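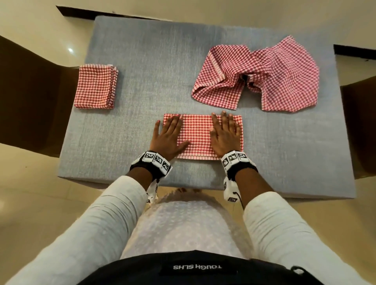
Minutes -- Household and Shop-Floor Task Review

October 6, 2021, Modlow office, upstairs room

Present: Tianyou Zheng (chair), Rosaire Beaudoin, Jinlong Pan, Wanting Shao (minutes)
Regrets: Zhenhua Xue (written comments received)

1. Minutes of the previous meeting

Accepted with one correction. Under item 4, "sorting bin" should read "sorting bench".

2. Towel folding, bench results

Jinlong tabled the results for the two-arm cell at Uterness. 156 attempts were logged, each starting from a single towel dropped on the bench. 100 ended in a fold that met the agreed standard: outer edges aligned, hem flat, no layer sticking out past the one above it. A further 13 met the standard after an operator moved one corner by hand. These are recorded as assisted and are not to be added to the 100 in any summary. The rest were failures.

Most failures came before any folding had started. The cell has to find two corners on the same side of the cloth, and in a heap the nearest visible corner is often the wrong one. Once the towel was flat, the fold itself was seldom the problem.

Rosaire asked whether the check pattern was helping or hurting. Jinlong replied that a small regular check gives the vision software plenty to lock on to, but every part of the cloth looks like every other part, so it can lose track of which layer is on top. The hem band is the better cue when it is showing. Plain towels have not been tried.

Tianyou noted that a person smoothing a towel with both palms flattens it and squares it in the same movement. The cell does these as separate steps, with a pause to look in between. Jinlong agreed that most of the cycle time is in the pauses.

Action: Jinlong to split the failure log into "corner not found", "wrong corner" and "other" before the next meeting.

3. Recording of hand folding

Wanting reported on the labelling of the hand-folding recordings. Wrist position is read from the marker tiles and is good while the tiles face the camera. When the hands turn inward to pinch an edge, fewer tiles are in view and the track gets noisier. Finger position has to be judged from the picture, and two people labelling the same clip do not always agree on the moment a pinch begins.

Rosaire proposed that a pinch be labelled from the first contact that moves the cloth. Agreed. Clips already labelled will be left as they are and flagged with the old rule.

Zhenhua's written comments asked that start conditions be noted for each clip: folded pieces already on the table, crumpled pieces waiting, and whether the cloth in work is touching another one. Agreed without discussion.

Action: Wanting to add the three fields to the label sheet.

4. Where folded work goes

There was some discussion of stacking. On a table used for folding, the finished pieces sit off to the sides and the unfolded ones are kept within reach near the middle. The cell has a fixed drop point on one side only, and the second arm has to wait while the first one travels. Rosaire would like a drop point on each side. Tianyou's view was that this doubles the number of stacks the vision software must keep clear of, and he would not want it changed in the middle of a test series.

Left open. To come back when the present series is finished. 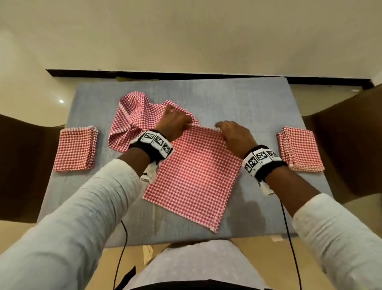 Can the cell pull one cloth away from another when the two are lying on top of each other?

Only in cases where the upper cloth has a free corner and the lower one is already flat. If both are crumpled it tends to lift the pair together, and the attempt is stopped by the operator. Separation needs its own test, with its own pass mark, and should not be scored as folding.

The above was put by Tianyou and answered by Jinlong, and was asked to be minuted in full.

5. Shop-floor tasks

Rosaire gave a short report from the Edell packing line. The kitting arm there handles rigid cartons without attention for most of a shift. Soft goods in bags are still packed by hand. The line manager has asked for a date when this will change. Rosaire has not given one and was supported in this.

Comparison with the Luo gripper was deferred. The fingertip pads on order are the wrong hardness for fabric, and the supplier has been told.

6. Statement for the autumn summary

The draft said that towel folding was "solved under bench conditions". Zhenhua objected in writing, on the ground that 100 from 156 is not a figure anyone would accept from a laundry. Jinlong did not disagree but asked that the single-towel start be stated wherever the figure is given.

Agreed wording: "The cell folds a single towel to standard in 100 of 156 attempts without help. It does not yet work reliably from a pile. A person remains faster and needs no set-up."

Action: Tianyou to send the revised paragraph to Zhenhua before release.

7. Other business

Bench covers: the fabric cover drags slightly under the towel when the arm pulls. Clips to be fitted along the front edge. Rosaire to arrange.

Spare wrist straps are in the grey cabinet, second shelf. Please return them there.

8. Next meeting

Later in October, at Uterness, so that the cell can be seen running. Wanting to circulate times.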